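Sodlow tabletop waste bin and liner set: four weeks in

I eat most of my meals at the same small table where I work, snack, open mail and watch shows, so by the end of the day it looks like a convenience store fell over on it. Wrappers, tissues, half a cardboard box, whatever. My kitchen is one wall of the same room and the big trash can lives under the sink, and I just do not get up to use it. I know myself. So in February I bought the Sodlow tabletop bin from Sendix, the one that comes with a roll of liners, and I've been using it every day since.

First, the basics. It's a squat little bin with a push-to-open lid and a ring inside that holds the liner in place. The whole thing takes up less room than my dinner plate. The roll has 125 liners on it, which sounded like a silly amount until I figured out how often I was going to change them (a lot!). They also sell a box of 700 if you have an office or, I guess, nine kids.

What I like most is the lid. I had a Vedar bin before this, a cheaper one with a swing top, and it would jam the second anything bigger than a tea bag went in. With the Sodlow you press the lid with your knuckles, it pops up and stays up, and you can shovel a whole mess in before you close it again. Chip bags go in fine if you squash them first. Tissues, obviously. Spicy snack wrappers are where I was nervous, because that red oil gets on everything and then the whole room smells like it until Sunday. The liner ring folds over the rim far enough that the oil stays on the plastic and off the bin. I've wiped the outside maybe twice.

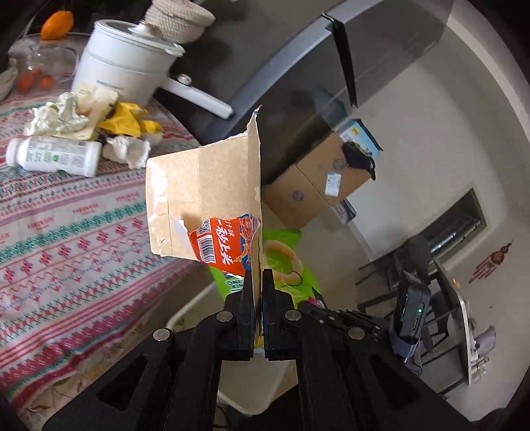

Cardboard is another story. Anything stiffer than a wrapper really needs to be torn up, and even then the pieces spring back open and push against the lid. I tried flattening boxes and sliding them in sideways and they just stuck out the top like toast. These days I peel boxes apart and keep them in a separate pile next to the bin, and the pile goes out to recycling when I feel like walking down there. Same with empty plastic bottles. You could fit one small bottle in, but then you've got room for nothing else, so what's the point.

The liners are decent. They're thin, thinner than the Chang ones I used to buy, and I've had one split on me when I stuffed a plastic takeout fork in there. For dry trash they're totally fine. For noodle leftovers or anything soupy I'd double up or just use the big can like a grown-up. They tear off the roll cleanly, and the perforation is in the right place, so you don't end up with a bag that has no bottom (the Vedar liners did this to me constantly).

Cleaning is easy enough. The ring pops out, the lid lifts off its hinge, and everything can be rinsed in the sink. Getting the lid back on took me a few tries the first time — there's a little notch you have to line up, and the leaflet doesn't show it.

One more gripe, the rubber feet. They grip really well on bare wood but on a tablecloth they grab the fabric, so when you press the lid the cloth bunches up and everything near it starts to travel. I nearly lost a bowl of soup that way. I ended up putting a cork coaster under it and that fixed it, but it feels like something they could have thought about, given that it's a bin for tables.

I paid 74 for the set with shipping, and that is a lot for a tiny trash can, no way around it. Sendix runs sales up to twice a season, so wait for one if you can. I didn't wait and I'm okay with it. My table is clear by bedtime most nights now, and I've stopped finding wrappers stuck to the bottom of my laptop.

Delivery took 7 days and the box came a little dented, but the bin was fine. Mine's the gray. The white one looked nicer online but I know what chili oil does to white plastic.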